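Monthly check of the shared living room, Istano guest house
Last updated: July

I make this checklist for the people who do the Monday round with me. It covers the living room on the ground floor and the small corridor to the stairs. Please write a comment also when the point is in order, a mark alone tells me little the month after.

1. Smoke alarm, ceiling - TESTED, OK
Press the button until it sounds. It was loud enough to hear in the kitchen with the door closed. Battery was changed by Jolien Verstraete.

2. Heater and the space before it - ACTION
Keep one meter free on all sides. The drying rack stood again too close. I moved it to the corridor, but there it blocks point 6, so it must find a third place.

3. Throws, blankets and clothes on the seats - OK WITH COMMENT
Look for burn marks, open seams and long loose threads where a child can put a finger. Blankets may not hang over a lamp or touch the heater. Lift them and feel under for forgotten chargers.

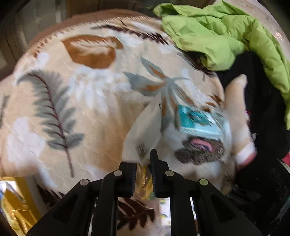
Point 3. Plush blanket with leaf print, green garment beside it.

Clothes that stay after the guests leave go in the box under the stairs. The washing label must be still readable on every blanket. If it is cut away, wash at 30 and dry on the line.

4. Sockets and extension cords - ACTION
The extension cord behind the bookcase (number 703 on our list) has a cracked plug. I took it out of use and put tape on it. Do not repair it yourself, Bart Schouten brings a new one. No cord under the carpet, also not "only for the evening".

5. Tables and small things - OK
Candles are not allowed, also not in glass. Paper things like napkins, tissues and magazines stay away from the lamps and the heater.

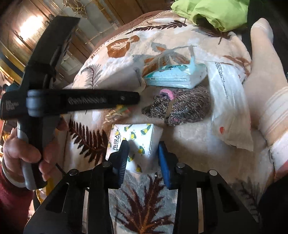

Medicines that guests forget must go to the office the same day, in an envelope with the room number. Check the table legs by pushing lightly from the side. The low table moves a little, I tightened the screws and will look again next month.

6. Exit route - ACTION
The corridor must be free over its full width. See point 2. The door to the garden opens without key from inside, tested two times. The lamp above it is weak.

7. Windows - OK
Limiters are in place. The left one goes heavy, some oil is enough.

Open points: drying rack, new cord, exit lamp.
Checked by Godelieve Kramer

Comments

Capucine Ferrand: Can the drying rack go in the laundry room? There is space behind the door now that the old shelf is away.

Ans Kramer: I would not put it behind a door. But next to the sink is possible, I measured it.

Bart Schouten: Cord is ordered. For the exit lamp I need to know the type, please can someone read it from the base.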